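Häufige Fragen rund ums Bad

Wie lange dauert die Lieferung eines Duschthermostats?
Alles, was bei uns im Lager liegt, geht in der Regel nach zwei Werktagen auf die Reise zu Ihnen. Die Modelle der Reihe Lamaveo lassen wir bei Kurek fertigen, da dürfen es auch einmal fast 20 Tage werden – wir melden uns aber ganz bestimmt vorher bei Ihnen!
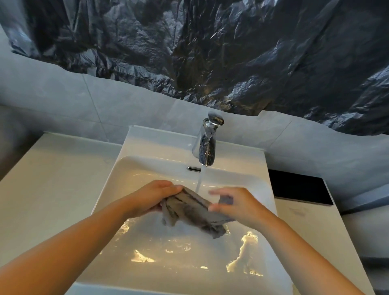 Shahab Jafarzadeh fragt dazu, ob er den Thermostat auch an einen Durchlauferhitzer anschließen darf. Ja, sehr gerne sogar, nur sollte das Gerät elektronisch geregelt sein.

Kann ich zurückgeben, was mir nicht gefällt?
Aber natürlich, 31 Tage lang, solange die Armatur noch nicht montiert war und der Karton halbwegs heil ist.

Womit entferne ich Kalk?
Am liebsten mit milder Zitronensäure, kurz einwirken lassen und gut nachspülen.

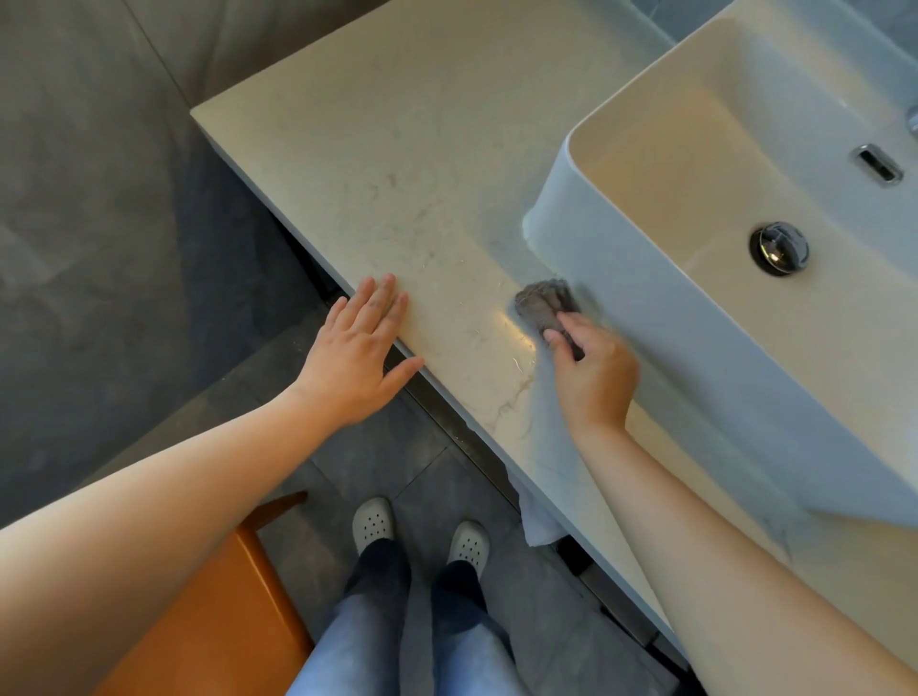
Gibt es Ersatzkartuschen?
Ja, für Javitz und Berneneo haben wir sie immer da.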